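Community Help > Games > Trekville > Saves and Accounts

Caravan stuck "in transit" after moving save from tablet to phone, cargo not released

Asked 15 February 2023
Tags: trekville, save-transfer, caravans, cargo
Status: open, 3 answers

I play Trekville, the mobile trading game with the caravans and the settlement map. I moved my account from an old tablet to a phone using the transfer code in Settings > Account. Level, gold, buildings and the quest log all came across correctly. One caravan did not.

The caravan is on the route from Gedside to Rirnwood. Before the transfer it had 2 hours of travel left. On the phone it shows as "in transit" with the timer at 00:00, and it has stayed that way through several restarts. The wagon icon sits on the Rirnwood gate but the arrival screen never opens. The cargo is 1,010 units of salt, and those units still count against my warehouse limit, so I cannot load anything else of the same class. The other caravans run normally, including one that I sent down the same road afterward.

What I have tried:

Restarting the app. No change.
Restarting the phone. No change.
Clearing the cache from the phone's app settings (cache only, not data). The map took longer to load the first time. No change to the caravan.
Recalling the caravan. The Recall button is gray.
Using a Swift Horn on it. The game says "This caravan has already arrived" and does not consume the horn.
Switching between Wi-Fi and mobile data. No change.

I have not uninstalled, as I am not sure whether the transfer code can be used a second time, and the tablet copy now shows the "moved to another device" message when opened.

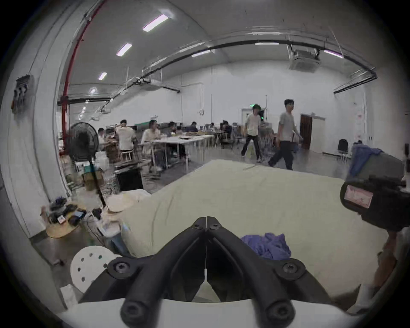
Did you have an escort hired on that caravan when you made the code? It matters. Escorts are stored separately from the wagon, and the answer is different depending on whether one was attached.

Asker's reply: Yes. Two guards, hired at Gedside, the cheaper type. They are not shown in the barracks on the phone and they are not listed as lost either. I had not connected the two things.

Answer 1 (marked helpful)

This is a known state, and it can be cleared without support in most cases. The cause, as far as players have worked it out from the logs, is as follows.

A caravan record has a route, a cargo list, a departure time and an arrival time. An escort record has its own contract, with an end time, and it points at the caravan. When a caravan arrives, the server first closes the escort contract, then opens the arrival screen, then releases the cargo. If the account is transferred while the caravan is moving, the caravan record gets the new device ID at once, but the escort contract keeps the old one until the next daily settlement. If the caravan arrives in between, the server tries to close a contract that belongs to a device that is no longer signed in. That step fails and the two steps after it are never run. The timer reads 00:00 because the arrival time has passed. The horn is refused for the same reason.

Normally the daily settlement fixes the device ID, but it does not retry the arrival. You have to trigger the retry yourself. The steps:

1. Wait until a daily settlement has taken place after the transfer. You can confirm this in Ledger > Daily. There must be an entry dated later than the transfer.
2. Open the barracks and tap the Contracts tab. The guards will not be in the main list. Scroll to the bottom and turn on "Show expired."
3. If the two guards appear there, tap each one and choose Settle. There is a small fee, 8 gold per guard on the cheaper type.
4. Go back to the map and leave the region. Zooming out is not enough. You need to open a different region so that the first one is unloaded.
5. Wait 10 minutes. Do not force-close the app during this time.
6. Return to the region and tap the caravan, not the settlement. The arrival screen should open.

If the guards do not appear in step 3, skip to a support ticket. The rest of the steps will do nothing.

Do not start another transfer until this is cleared. A second transfer gives the caravan a new device ID again and leaves the contract two steps behind. I have seen one account where that happened, and the only fix was a manual edit by support.

Do not demolish the warehouse to free the limit. The cargo is reserved by the caravan, and when it is released with no building to hold it, the excess is sold at the floor price.

On the transfer code: it can be used once. Uninstalling from the phone is safe only if the account is also linked to an email address. Check Settings > Account > Linked before you remove anything.

Answer 2

Just delete the caravan and start again. Salt is cheap. You get it back in a couple of runs if you have the Rirnwood road upgrade.

Comment on Answer 2: There is no delete option for a caravan with cargo. Disband is only offered when the wagon is empty and inside a settlement.

Comment on Answer 2: ok, then I don't know, it was there in the old version

Answer 3

Adding to the first answer, which is correct for the current version but leaves out one case.

If the route passes through Dierckx, the toll is also stored as a contract, and it can block the arrival in the same way as an escort. The direct road from Gedside to Rirnwood does not pass through it. The winter detour does, and the game selects the detour by itself if the pass is closed at departure. Tap the wagon and open Route Details. If Dierckx is listed as a waypoint, go to Ledger > Tolls and settle the open toll before you do step 4. Otherwise you will complete the whole procedure and see no difference.

The patch in September was supposed to prevent this by blocking the transfer code while any caravan is moving. It does block it, but only for caravans in the region that is loaded when you request the code. If you were looking at another region at the time, the check does not see the caravan. Until that is changed, the safe order is: bring every caravan in, dismiss escorts, settle tolls, wait for one daily settlement, request the code.

If you do file a ticket, include these:

Player ID from the bottom of the Settings screen
Name of the caravan exactly as typed
Departure and arrival settlements
Type and number of guards
A screenshot of the Ledger > Daily page showing the entries before and after the transfer

Leave out the transfer code itself. Tickets that contain one are closed automatically.

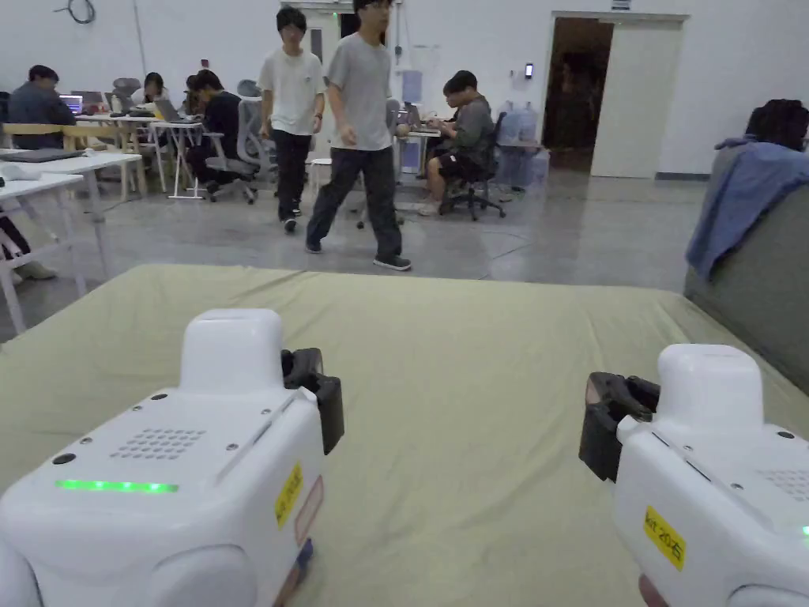 Asker's reply: Route Details did list Dierckx. The toll was open, I settled it, then settled both guards under "Show expired," changed region and waited. The arrival screen opened on the first tap. All of the salt went to the warehouse and the limit is correct again. The guards are back in the barracks with their experience unchanged.

One difference from the steps: the Settle button on the second guard stayed gray until I closed the Contracts tab and opened it again.

Comment on Answer 3: Does the toll case also apply to river barges? I have one at 00:00 with no escort and the same horn message.

Reply: Barges use a lock fee, and it is under Ledger > Other, not Tolls. I have not tested it. Same order should apply, fee first and then the region change.

Comment on Answer 3: Lock fee settled, barge still at 00:00. Will post a separate question.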